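Posted in: Join Us / Questions we get asked

Joining the Drornstead choir - your questions answered

I run the Drornstead Community Choir, which means I wave my arms on rehearsal nights and answer the emails in between. These are the things people ask me most. Last updated November 1, 2020.

Do I have to audition?

No! Come along, sit near someone friendly and have a go. After three or four weeks I'll have a quiet listen to you alongside a couple of others, just so I can put you in the right section. I have never sent anyone home.

I can't read music. Does it matter?

Not a bit. A good half of us can't, or couldn't when we joined. I teach most things by ear, a line at a time, and you'll get the words on a sheet. If you'd like to learn to read as you go, ask for a folder with the full score and follow the dots up and down (you'd be surprised how soon they start to make sense).

What sort of thing do you sing?

All sorts. Carols and folk songs, a bit of Fauré, songs from the shows, and one very fast Latin piece that the basses keep asking for and then can't keep up with. We've got 109 pieces in the library now and I'm always after suggestions.

How many of you are there?

There are 42 on the books, split into sopranos, altos, tenors and basses. We could do with more tenors. We could always do with more tenors.

What should I bring to rehearsals?

A pencil, your folder and a drink.

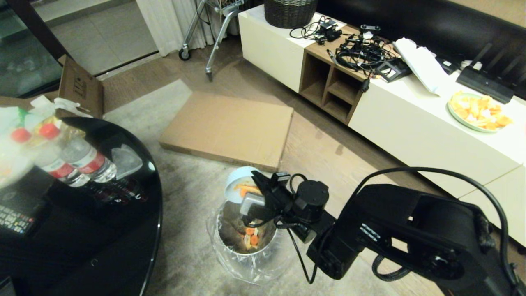
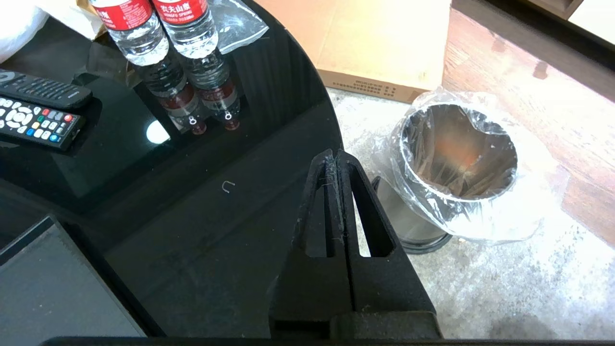 Singing for two hours is thirsty work and the hall gets stuffy once the heating's on, so please don't skip the drink. I'd go for plain water, not too cold, and nothing fizzy unless you want to burp your way through the quiet bits. A couple of plastic bottles like the ones with the red labels will see you through both halves - just keep them well away from the piano. And do write your name on your folder. I have a drawer full of orphans.

Are rehearsals happening at the moment?

We're meeting online through November. I send out a backing track for each part and you sing along at home with your microphone switched off, so only the cat has to put up with it. It isn't the same, I know, but it does keep the voice ticking over and it's lovely to see the faces.

How do the backing tracks work?

They live on Reltora. You'll get a login when you join, and you can slow a track down or turn your own part up. If it won't play, try a different browser before you write to me - that's usually all I'd suggest anyway.

What about concerts?

Normally two a year, one in summer and one before Christmas, at the Gundora Hall. It seats roughly 82, so we tend to be cosy! Nobody is obliged to sing in them, but I do ask you to let me know a month ahead either way. Wear black, with something red if it's the Christmas one.

Can I bring my children?

Over-elevens are welcome to sing if they've got a grown-up in the choir with them. Little ones are better saved for the concerts.

How do I join?

Use the contact form and tell me whether you think you're high, low or haven't a clue. I'll write back with the link for the next rehearsal.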